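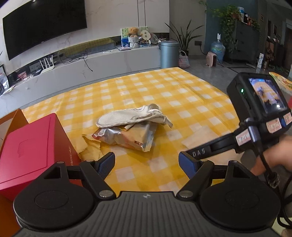 **Open day report – Painemal, Oct 22, 2019**
Group: Gisela Garrido, Reece Lightfoot, Siriporn Sangkhawat

Went to see how people collect grasping data by hand. No lecture hall, just a table with a checkered cloth, a TV cabinet behind it and a lot of household stuff. Esben Dalsgaard ran the demo, Ignacio Cabral answered questions.

**What we saw**

- Hand-held gripper, two fingers, blue ribbed pads. Linkage on both sides, so the tips open wide.
- Small screen on a black arm, on the right of the table. Shows the tablecloth and the gripper, so the operator can check the view.
- Objects: sealed food packet with a cloth thing on top, boxes, crumpled yellow cloth. Soft things are the hard part acording to Esben.

**Trying it**

Each of us got 2 tries. Reece went first and squeezed too hard. Siriporn was best – slow approach, then close. My wrist got tired fast. Esben says their target is 1000 good grasps per object set and they had 764 on this one.

**Questions we asked**

Why not a full robot arm? Cost, and a person is quicker to teach. Does lighting matter? Yes, alot. Glare on shiny packets is a pain.

**To do**

Sketch of the linkage (Reece). Compare with the Furklow gripper from class. Ask Ignacio for the pad material – forgot to write it down. Final version max 11 pages incl. sketches.

– Gisela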